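News from the Admissions Porch

Hello again, families! It's Kerttu, writing from the little desk by the front window at Hurnach School, where the phone has been ringing since breakfast. A lot of you are thinking about sending a child to us next fall, and a lot of you already have one child here and are wondering how it works for the younger one. So I'm giving over my whole item this month to the visit day and everything that comes after it. Get a cup of coffee, this runs long.

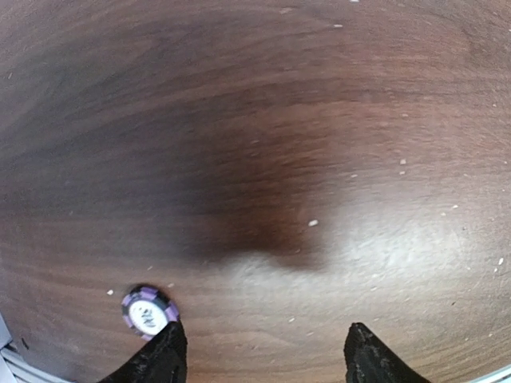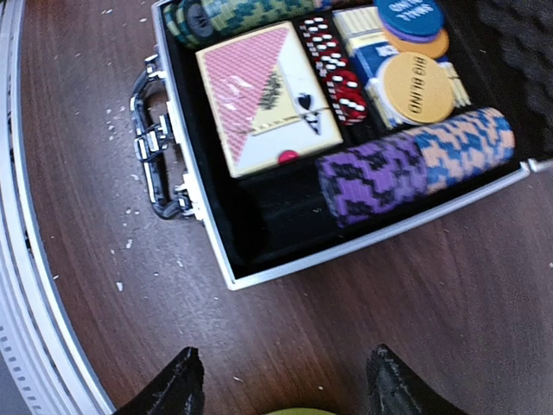
First things first: the visit morning

Visit mornings are on Wednesday, every week through the end of October, and they start at 8:45. Please come to the Bai Street door and not the big front doors, which stay locked once the buses have gone. Ring the bell and wait a moment. Our office is up a flight of stairs and I am not as fast as I used to be!

Your child will spend the morning with a class, and you will spend it with me and with Aarne Rantala, who has taught our kindergarten for longer than either of us likes to add up. Children go in with one of our four lower school groups, picked by age. They do what the group is doing that day. If it's clay, they'll get clay on them. If it's math, they'll sit at a table and move counters back and forth with everybody else. We don't put on anything special, and I've had parents look a bit let down by that (one dad asked me when the program started, and it had been going for an hour). But I do think an ordinary Wednesday tells you more about us than a slideshow would.

Clothes: anything you don't mind washing. Shoes they can run in. We go outside at 10:15 in nearly all weather, so a coat with a name in it, please, and I mean a name in it. I have a box of navy blue coats under this desk that could outfit a small navy.

Snack is provided. If your child has an allergy, tell me when you book, and then tell me again at the door. I write it down both times.

What the parents do

We start with a walk around the building. You'll see the library, the music room, the gym, and the upstairs hall where the fourth graders hang their maps. After that we sit down in the Lendis Room and Aarne talks about reading. He will tell you he's going to take ten minutes. Plan on more.

I love this part, even after hearing it so many times. He talks about how some children come to us reading chapter books and some come to us holding the book upside down, and how by the spring of first grade it's often hard to guess which was which. He brings along old notebooks so you can page through them. Last year a mother got teary over a stranger's drawing of a snail, and then I did too, and then we all needed a break.

Bring your questions. The ones I hear most are about lunch, homework, and the bus, so let me just answer those now. Lunch is cooked here and eaten in the classroom until second grade. Homework in kindergarten is being read to at night, and that's the whole of it. The bus covers the east side and most of the hill, but it doesn't cross the river, and I'm sorry about that, I've asked.

The child's visit isn't a test

I can say this until I'm blue in the face and parents will still drill the alphabet in the car. Please don't! The teachers write a few lines about each visiting child. They're looking at things like how she handled a new room, whether he asked for help when he wanted it, what made them laugh. A child who hides under the coat hooks for the first hour is having a perfectly normal visit. My own son did exactly that at his, at a different school, and he was a happy little kid there once he came out.

If your child is sick on the day, keep them home and call me. We will find another Wednesday. Nobody loses a place over a runny nose, and I would so much prefer a rescheduled visit to a miserable one.

The form

It's shorter this year. We took out the page about grandparents' schooling, which several of you told us felt strange, and you were right. What's left is two pages: one with the basics and one with a single question, "What should we know about your child?" You can write as little as you like. One of my favorites ever said, "She talks to bugs and she is almost always right about them." She's in third grade now and I can confirm it.

We don't need a letter from a preschool teacher, but we'll read one if it comes. We don't need a photo. We really, truly don't need a binder. (You know who you are, and the calligraphy was beautiful.)

Hand the form in on paper at the office or send it through the Prernirix page, which is the same site current families use for absences and lunch. If you already have a log-in, use that one and choose "Add a child" from the menu. Please don't make a second account. Last year I had families with two or three of them, and their messages were going off to whichever one they never opened. If you get stuck, call me and I'll sit on the phone with you while you click.

Age, and the birthday question

A child needs to be five before the first day of school to start kindergarten. If the birthday falls in late summer, you may want to think about waiting a year, and you may not. We don't have a rule that pushes you one way. Come and talk to Aarne about it. He has seen plenty of young fives do beautifully and plenty of children glad of the extra year, and he won't tell you what to do, though he will ask you a lot of questions about naps.

For first grade and up, we look at the grade your child is finishing now and go from there. Spaces in those grades depend on who moves away, so I often can't tell you much until spring. I know that's hard to plan around. I'll always tell you as much as I know on the day you ask.

Brothers and sisters

Siblings of current students do get looked at first, but you still have to send in the form, and the child still comes for a visit. Every year a family assumes the little one is automatically in because we all know her from pickup, and every year I'm chasing them down in the parking lot. Don't make me run in this parking lot, there's a pothole.

Twins: we're happy to place them together or apart. Tell us what you think, and tell us what they think too, as those can be very different answers.

Paying for it

The application fee is gone. Tuition help is handled by a separate form, which goes to the business office and isn't seen by me or by any of the teachers. We read your child's application without knowing whether you've asked for help. If you've been holding back from applying over money, please send in the help form anyway and let the business office do the arithmetic. They're kind over there, and they answer email faster than I do.

There is a deposit of $200 once you accept a place, and it comes off your first bill. If that amount in one go is a trouble, it can be split. Call and ask, you don't have to explain why.

When you'll hear

Letters go out in March, on paper, in the real mail. I put the stamps on myself. You'll also get a message through Prernirix that same afternoon, after 4:00, for those of you whose mail carrier takes the scenic route. Then you have until the end of the month to tell us yes or no. If you need longer while you wait on another school, say so. I would sooner hear "we're still deciding" than hear nothing at all.

We do keep a waiting list, and it does move, mostly in May and again in the week before school opens. I don't number it, so please don't ask me what number you are. When a space opens we look at the group as a whole and think about who would fit well in it.

A few bits and pieces

Parking for visit mornings is on the Bai Street side only. The front loop is for buses until 9:00 and the drivers are strict.

Strollers and babies are welcome on the walk-around. There's an elevator behind the library, and I have the key.

If you'd like to talk to a current parent before you apply, let me know which grade you're curious about and I'll match you up. And if you're a current parent who'd be willing to take a call or two, I'd be so grateful! It's usually a fifteen-minute chat, and people mostly want to know about the lunches.

Evening phone hours are back too. I'm here until 6:30 on visit days, for those of you who can't call from work. Leave a message if I don't pick up, and say your phone number slowly, twice.

Kerttu Karppinen
Admissions, Hurnach School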